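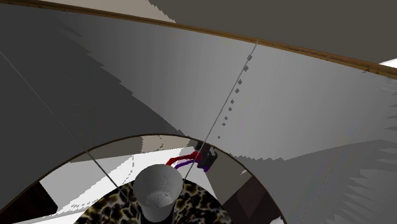 Home | News | Events | Press | Contact

October 16, 2026
By Malou Hallgrímsson

I'm so happy to share this one — our evening talks on money and the news are coming back in February! I've been running the press desk at the Bergmann School of Journalism since 2008, and this is the series our students ask me for most.

Our first guest is Gun-woo Yoo, who spent years as a fund manager at Valtum before he started writing his weekly markets column. He'll talk about reading a company's accounts when you have an hour to file (a skill I could have used in my own reporting days). Birthe Thoroddsen, who teaches our business reporting class, will host and take questions from the floor.

There are 8 talks this time, up from 6 last year, all in the Fusine lecture room. It seats 152 and the opening night usually fills up, so please book early. Tickets are free for students and staff — everyone else can reserve through the Events page starting next week.

Reporters who want a seat or a chat with Gun-woo beforehand, just write to me at the press desk.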